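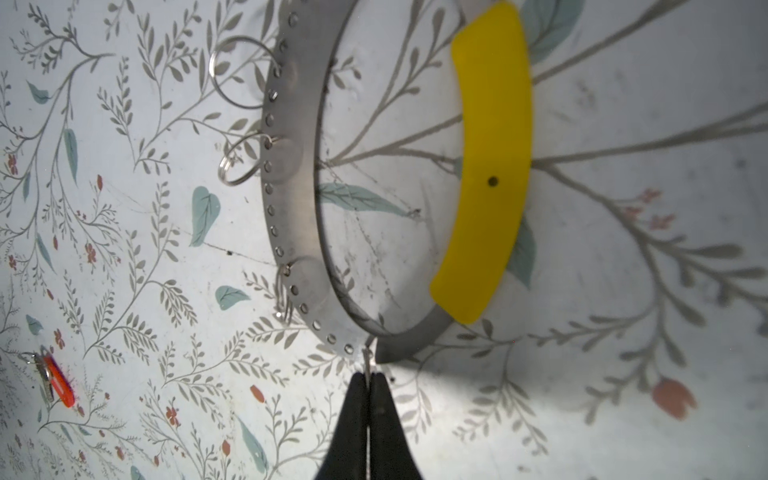 Weekend kitchen help wanted, Odcombe Supper Hall

Posted 11 November 2022

Need a kitchen helper, start asap. Weekends to begin with, more shifts in December if you want them. We're going to be slammed in December.

Who we are: community supper hall, big room, small kitchen. Sit-down suppers, a takeout window, and the odd wedding or retirement party when somebody books the hall. Last big supper we fed 253 people out of a kitchen built for way less than that. It went ok. We ran out of rolls.

The job:
Peeling, chopping, washing greens. A lot of potatoes. Rinsing and draining. Plating when the line backs up. Running the dish machine (the Kalto, it's old, you have to lean on the door). Wiping down, mopping, trash out. Carrying trays upstairs, no elevator. Putting away the delivery when it comes, which is never when they say.

You don't need to have cooked for a living. If you've made Thanksgiving dinner for a family and nobody got sick, good enough. We'll show you the slicer. Nobody under 18 touches the slicer.

What we do need:
- 16 or older (18 for the late shift)
- on your feet the whole shift
- can lift a full stock pot with another person
- food handler card, or willing to get one. We pay the fee
- shows up. If you can't, text before, not after
- closed shoes, hair tied back or under a hat

Nice to have: some Spanish, a drivers license, bread experience. Really would love somebody who can do bread. The rolls thing.

Hours
Day shift is 9 to 3, prep mostly. Late shift is 3 to close, and close is whenever the floor is done, usually 9:30. Pick one or switch off, just tell us wich. Holiday suppers are extra shifts and go to whoever signs the sheet first.

Pay
Hourly, paid every 2 weeks, direct deposit or check. Tips from the takeout window get split across everybody on shift including dish. Ask for the current rate when you call, it's going up after the new year and I don't want to put the wrong number here. Meal every shift. Leftovers go home with you, bring containers.

Getting here
We're at 194 Zilthorpe Road, the low building behind the tire place. Use the side door, front is locked until supper. Bus stops right across the street. Parking in back but not the spots along the fence, those are the tire place's and they will tow.

To apply
Come by in the afternoon and ask for the kitchen. Or leave a note in the box at the Samonte Street library, we check it most days. Put down:
your name and a number that works
which shift
when you can start
any place you worked before, even if it wasn't food
allergies, if there's something you can't be handling

No resume needed. Fine if you have one.

Trial shift is four hours and it's paid, whether or not we take you on. Wear something you don't mind ruining. Aprons are here, knives are here, please don't bring your own.

Two openings right now, might be three. Will take this down when they're filled, so if your reading it we're still looking.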